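Lotetti Community Rooms
Packing Table Inspection: Snack and Party Item Boxes
Checklist with inspector's comments

Inspection period: October
Inspected by: Amândio Magalhães
Area: Packing table, side room
Start time: 15:00
Form to be returned to: Vestus Facilities Office

Scope
This checklist covers the table, the open cartons and the goods packed into them. Storage shelving and the delivery entrance are dealt with on a separate form. Items are marked Satisfactory, Action required or Not inspected.

Section 1. Table and covering

1.1 Table stable and level. Satisfactory.
1.2 Cloth lies flat, with no folds under the carton. Satisfactory.
1.3 Cloth does not hang low enough to be caught by persons passing. Satisfactory.
Comment: The clips ordered last year have still not been fitted. The cloth should not be used without them once the side door is in regular use.

Section 2. Cartons

2.1 Carton of a suitable size for its contents. Satisfactory.
2.2 Base seam closed and taped on the underside. Satisfactory.
2.3 Upper edges free of rough or torn board. Action required.
Comment: The upper edges of the open carton are cut and rough. They are to be trimmed or covered with paper tape before the carton is given out. The maximum gross weight for a carton carried by one person remains 6 kg.

Section 3. Separation of food and non-food items

3.1 Food packets unopened. Satisfactory.
3.2 Glues, craft materials and novelties kept apart from food. Action required.
3.3 Personal bags kept off the packing surface. Action required.
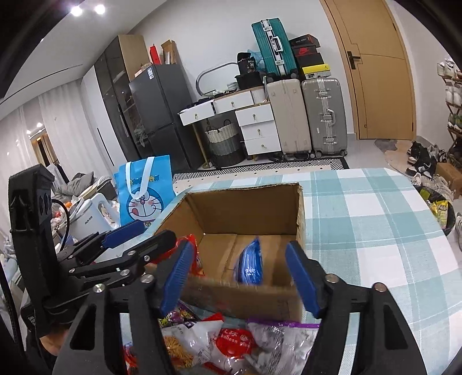 Item 3.2: packet marked "balloon glue" beside other packaged items in front of the carton. Item 3.3: blue Doraemon tote bag to the left.

Comment: Balloon glue is to be packed in a separate closed bag and must not be placed in a carton with food. Age guidance on the packet is to be read before it is offered to any family with small children. Staff were reminded that bags are to be left on the hooks by the door. The same point was raised at the previous inspection.

Section 4. Filling of cartons

4.1 Heavier goods at the bottom. Not inspected. The lower layers were not unpacked.
4.2 Bags not crushed or forced against the carton walls. Satisfactory.
4.3 Contents low enough to allow the carton to be closed. Action required.
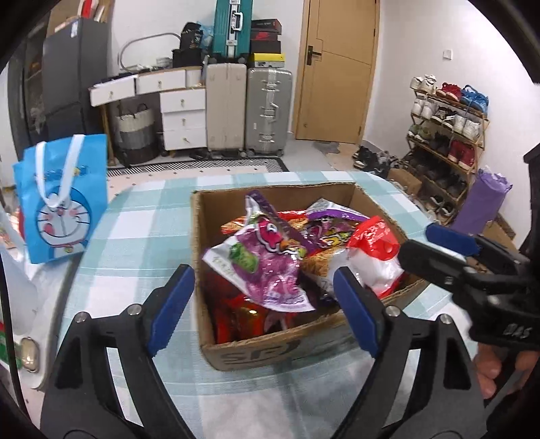
Item 4.3: snack packages in the open carton, with the large purple and white bag laid diagonally on top.

Comment: Large snack bags are to be laid flat where space permits. Upright bags should be checked against the height of the carton before further goods are added. The flaps must not be pressed down on sealed bags.

4.4 Previous markings on reused cartons struck through. Action required.
Comment: Old lettering remains on the front panel. A contents label is to be applied over it.

Section 5. Records

5.1 Allergen sheet available at the table. Satisfactory.
5.2 Best-before dates entered in the packing log. Not inspected. The log was held at the Hondico office.

Follow-up
Items 2.3, 3.2, 3.3, 4.3 and 4.4 are to be corrected before the next packing session. Item 5.2 will be inspected when the log has been returned.

Signed: A. Magalhães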